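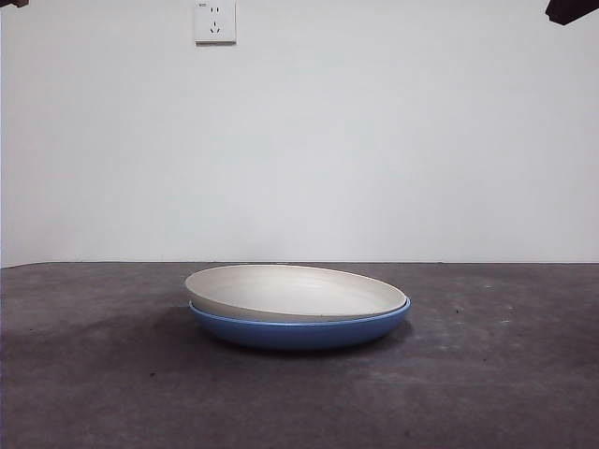
Search products Search

Tisholm adds stacking plates to the Skallness tableware range

January 2022 – Tisholm has added a shallow plate in two sizes to Skallness, its range of everyday tableware for small kitchens, canteens and holiday lets. The plates are sold singly and may be mixed by colour. Off-white and mid-blue are available from stock.

The smaller plate sits on the larger one with the rims almost level, so that a mixed pair takes up little more shelf width than the larger plate alone. The side wall tapers to a narrow base, and the profile is closer to that of a low bowl than a dinner plate. Sauces and loose food are held within the rim.

The off-white plate has a matt finish. The blue has a light gloss on the outside and a lighter line at the rim. Small differences in shade between batches are normal and are not treated as faults.

Plates of unequal size may rest at a slight tilt when stacked. Tisholm advises a maximum of 17 plates per stack on open shelving, with the larger size at the bottom.
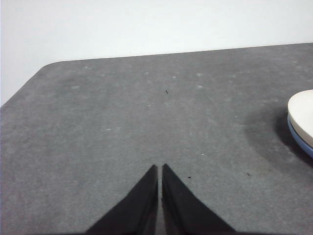 Stacks should stand on a flat, level surface. A soft, matt table covering reduces noise when plates are set down, and grey or charcoal hides light scuffing between cleans. Coverings should be brushed before use, as grit caught under a base can mark both the plate and the table.

The range was developed with Cabral, which also handles trade orders. The minimum trade order is 100 plates in any mix of size and colour. Retail orders are packed by Waviteo in cartons of 23, with a card divider between each plate. Part cartons are supplied on request at the single-plate price.

The Skallness range now runs to 61 items. A serving dish in the same two colours will follow in May. Samples of both plates are available to trade buyers through Cabral – carriage is charged at cost and refunded against a first order.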